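Kunton Guide, Part 3: Getting your films and serials into the catalogue
By now you should have Kunton installed and be looking at a rather bare opening page with a search bar at the top.

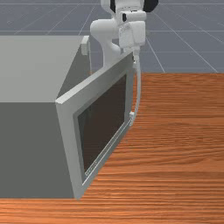 Bouchra Shehata asked after Part 2 whether she had to rename every single film file by hand before Kunton would recognise it, as she had a whole shelf of old melodramas copied over with names like DISC2_FINAL. No, you don't! But a bit of tidying first does save a lot of grumbling later, so I've put it in as step 2 and you can skip it if you're feeling brave.

I'll use my own collection as I go along, which is 434 titles, mostly crime films and far too many long-running soaps (I regret nothing).

Adding the library

1. Open Settings, then Library, and press Add Folder. Choose the top folder where your films live. Kunton looks inside all the folders underneath, so you only need to do this once.

2. If you can face it, rename the worst offenders so they have the title followed by the year in round brackets. The year matters more than you'd think. There are an awful lot of films called Revenge or The Widow, and without a year Kunton picks whichever it finds first.

3. Put serials in a folder of their own and set the folder type to Serial. The episodes will then be kept in story order. Leave it on Film and each episode turns up as a separate little film, all with the same poster.

4. Press Scan. Go and make a cup of tea, especially if everything is on an external drive.

Caution: please don't unplug the drive while the scan bar is moving. Your films will be fine, but the catalogue can end up half written and you'll have to delete it and begin again. I have done this twice.

Note: films you only own on disc can go in too. Press Add by Hand and tick No File. They'll show with a grey border, and the play button won't do anything.

Fetching the plot summaries

Kunton doesn't write its own summaries. It gets them from Zelley, so you need a free Zelley account before this part will work.

5. Go to Settings, then Sources, and type in your Zelley name and password. A green tick means you're connected. A yellow one means it's thinking about it, so wait a minute and press Refresh.

6. Choose how much plot you want. Short gives you the set-up and nothing else. Full gives you the entire story, ending included, and it is switched on by default (I've moaned to them about this). If you share the catalogue with anybody who hates spoilers, change it to Short now, before you go any further.

7. Press Fetch All. On my first go it found 389 of mine straight away, which I thought was pretty good going for a collection with so many obscure telly dramas in it.

8. Click on Unmatched to see what's left over. For each one you'll get a list of up to five guesses. Pick the right one, or press None of These and type the summary yourself.

Caution: Fetch All writes over anything you've typed in by hand. If you've spent an evening on a lovely summary of some forgotten gangster picture, tick the padlock next to it first.

Note on foreign titles: Kunton files things under the English title unless you tell it otherwise. I prefer the original ones, so I've changed mine under Display, then Titles. You can search for either whichever you choose.

Sorting out the cast lists

9. Open any title and click Cast. Actors who've been credited under different spellings will appear as different people. Drag one name on top of the other to join them up.

10. Do the same for characters if you watch serials. One of mine has 158 episodes and the villain comes back under a new name partway through, so I had him down as two people for ages. Use Also Known As for this one, because joining the characters puts his new name on the early episodes and gives the whole thing away.

11. Press Save. Kunton doesn't save cast changes on its own, and it won't warn you when you close the window.

Playing things

If you already use Starer as your player, Kunton will find it and you needn't change a thing. With any other player, go to Settings, then Playback, and point it at the program yourself. Subtitles are chosen in the player and I'll go through those in Part 4, along with the Lynch remote, which needs its batteries in before you start pairing.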